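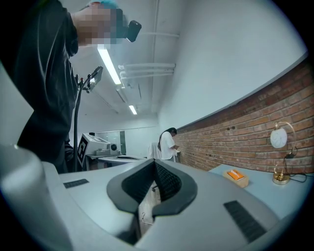
Brick below, white above

What it takes to keep an old workroom in use

The workroom on the ground floor of the Flostitz building has a red brick wall down one side, white wall above the brick, and a flat white ceiling with the pipes left on show. The glazing is framed in dark green. Most people in Gristville have walked past the building for years without going in, and those who do go in tend to mention the brick first.

The brick was painted until the last round of repairs. Three or four coats of cream came off with a chemical stripper and a lot of scrubbing, and the work took most of February, which was hotter than anyone would have chosen. Blasting would have been quicker. It would also have taken the hard face off the bricks, and once that goes the softer inside begins to powder and the dust ends up on everything in the room.

The upper part of the wall was a different matter. It had been patched many times, in different mixes, and no amount of cleaning was going to make it match. It was filled, sanded and painted white. A room with one long brick side can get gloomy by mid-afternoon, and the white above it sends a good deal of light back down to where people are working.

Light from overhead

The ceiling carries fluorescent tubes set in line. They are plain fittings of the kind found in schools and laundries. The owners looked at replacing the lot with Sirko pendants, which a couple of the neighbouring tenancies have installed, and decided against it. A pendant hangs down. In a room where people stand up to work, stretch for things and move tall equipment about, anything hanging at head height soon gets knocked.

Tubes have their own drawbacks. They age unevenly, and a new one beside an old one will look like a different colour for months. The usual advice is to change a whole row at once and keep the better of the old tubes as spares. The diffusers, where there are any, should come down for a wash in warm soapy water and be dried completely before they go back. Anything to do with the wiring or the ballast is a job for a licensed electrician.

For close work, overhead light is rarely enough. Somebody standing at a table throws a shadow over exactly the bit they need to see. A small lamp on a bendable neck fixes this, and the same sort of gooseneck stand will hold a phone or a small screen where it can be read without stooping. The cheap ones droop. It is worth picking one up in the shop and bending it to the position you want, then leaving it for a minute to see if it stays there.

The pipes

White pipes run along the ceiling toward the brick side and turn down near the upper wall. Boxing them in was quoted at the same time as the paintwork. The price was reasonable, but the ceiling would have lost 20 centimetres along one side, and any leak would have had to soak through the box before it was noticed. They were painted to match the ceiling.

Painting pipework is slow. The old surface needs a rub with fine paper and a wipe with sugar soap, and any metal showing through wants a primer made for it. Two thin coats hold up better than a thick one. Joints and valves should be kept clear of paint so they can still be turned, and a strip of coloured tape near each valve saves an argument later about which is which.

The green frames

The glazing came from Prunalum, a small joinery and metalwork shop that used to trade from the far end of the street. Its dark green turns up all over Gristville, on shopfronts and side doors and at least one church hall. When the shop closed, the colour went with it, and matching it has become a minor local pursuit. The paint counter in the main street keeps a formula on file under number 208. It is close on a dull day and slightly too blue in full sun.

Glass between rooms earns its keep in a building like this. Daylight gets through to spaces that would otherwise need the lights on at noon, and people can see whether a room is busy before they walk in carrying something awkward. It does need cleaning more often than a wall. Vinegar and water will do it, with a cloth that has not been through the wash with fabric softener.

Tables and what goes on them

White tops show every mark, and that is a fair argument for having them. Spills get wiped up when they are seen. A rounded edge is kinder to hips than a square corner, particularly where people are passing behind one another with their hands full, though rounded tables waste space when pushed against a wall and are best left standing out in the room.

Height causes more complaints than any other feature. A table that suits somebody sitting is a misery for somebody standing. Most of the benches bought for the building are 90 centimetres high, with one lower and one on adjustable legs, and the adjustable one is always taken.

Cloths, covers and anything else made of fabric do better hung up than folded on a bench. A stand or a rail near the wall is enough, provided it is a hand's width off the brick. Old brick breathes and can be damp behind whatever leans on it, even in a dry year.

What it cost

The repairs to the workroom took roughly 52 days of labour, more than half of it spent on the brick. The lights were the cheapest item. The next job is the floor, which is pale and sound but has a slight fall toward one corner, so that anything on castors needs its brakes on. Quotes for levelling it are due on 23rd July, and until then the room stays in use.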